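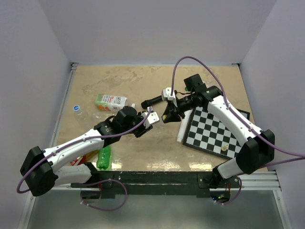

August, 08:40

Vavari listings model, penthouse floor area reconciliation, continued.

Baro export reloaded overnight. 3,281 unit records in, 16 rejected on import. All of the rejects have the unit number typed into the block field. Fixed by hand and reloaded, no further errors.

Main problem is still the top-floor units. The sales brochure for the Yagi tower gives 442 sq m for the larger penthouse. The strata plan gives less. Went through the plan with a scale rule and the gap is the roof terrace plus the void over the living room, together 107 sq m. The brochure counts both. The strata plan counts the terrace and leaves out the void, but the terrace is entered on a separate sheet which the Baro export does not pick up. So our internal area for that unit is 335 sq m, and the price per square metre we have been showing is too low.

Changed the area table to three columns: internal, external, void. Price per square metre is now worked on internal plus external, void left out. Old single column kept as area_brochure so that earlier reports can be reproduced. Do not use it for new work.

11:15

Tsutomu Ichikawa asks whether air-con ledges should go under external. Left them there for now. They are on the strata plan, the buyer pays for them, and the Dilteck valuation sheets include them. He would prefer a fourth column. Will look at it once the resale records are in.

Reran the comparison on the completed blocks only. Low and middle floors hardly move. Top two floors move a lot, always upwards, as expected with voids removed. One ground-floor unit also moved. Checked: double-height living room, correct.

14:30

Resale records: the date column mixes option date and completion date. No flag to tell them apart. Have written to Dilteck for the original file. Until it arrives, resale prices stay out of the trend chart.

To do:
terrace sheet for the second Yagi tower, not yet scanned
duplicates where two adjoining units were sold as one
rounding, plans are to whole metres and brochures to one decimal place
ask Tsutomu for his list of units with private lifts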